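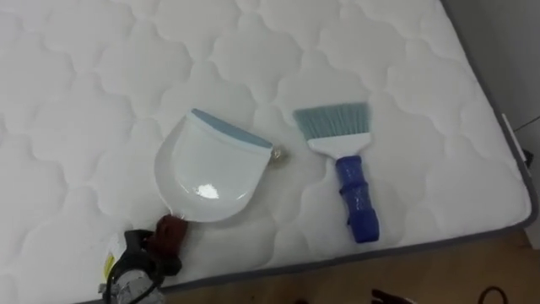 Según Jirayu Somboon, la segunda parte de Flekurar no va a repetir el mismo viaje con otros mapas, y por eso el nuevo tráiler empieza lejos del puerto donde terminó la primera. El video dura poco más de dos minutos y fue publicado por el estudio Jesitz en su página, sin aviso anterior, la noche del martes.

Quien no ha terminado el primer juego debe tener cuidado. El tráiler muestra desde el principio qué pasó con Runa después del incendio del faro, y también deja ver la cara del capitán, que durante toda la historia original llevaba máscara. A partir de este punto hablamos de estas cosas con libertad.

La mayor sorpresa es que Runa ya no es el personaje que controla el jugador. Ahora es la gobernadora de Ruangrit, una ciudad construida sobre los restos de los barcos, y nosotros seremos uno de los mensajeros que trabajan para ella. En una escena le entregan una carta, ella la lee y ordena cerrar las puertas de la ciudad – con una parte de su propia gente todavía afuera. Es una decisión dura y seguramente va a dividir a los que la conocieron como heroína.

El estudio confirma además varios cambios en el sistema de juego. El inventario, muy criticado por pequeño, pasa a tener 50 espacios. Los mensajes que llevamos se pueden abrir antes de la entrega, pero el destinatario puede notarlo, y esto cambia las conversaciones siguientes. Habrá 326 cartas distintas en total, y algunas solamente aparecen si antes hemos mentido a alguien.

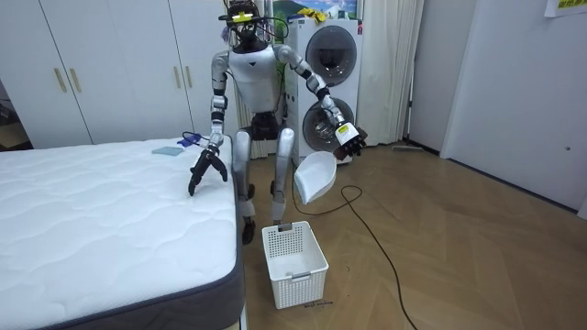
Para Kittipong Wattanapong, lo más delicado fue escribir a Runa sin pedir perdón por ella: el equipo quería que el jugador pudiera desobedecerla, y también que a veces tuviera que darle la razón. El guion ocupa 800 páginas, contando las rutas que muchos jugadores no verán en su primera partida.

También se escucha en el tráiler un fragmento de la música nueva, más lenta que la anterior y con una voz que canta en el idioma de los barqueros. Los aficionados ya intentan traducirla en el foro oficial, donde el hilo sobre el tema tiene 207 respuestas.

Jesitz todavía no comunica la fecha de salida ni el precio. En febrero se podrá probar una demostración gratuita para computadora, con el primer capítulo completo, y las partidas guardadas servirán después en la versión final. Para consolas no hay demostración prevista por el momento.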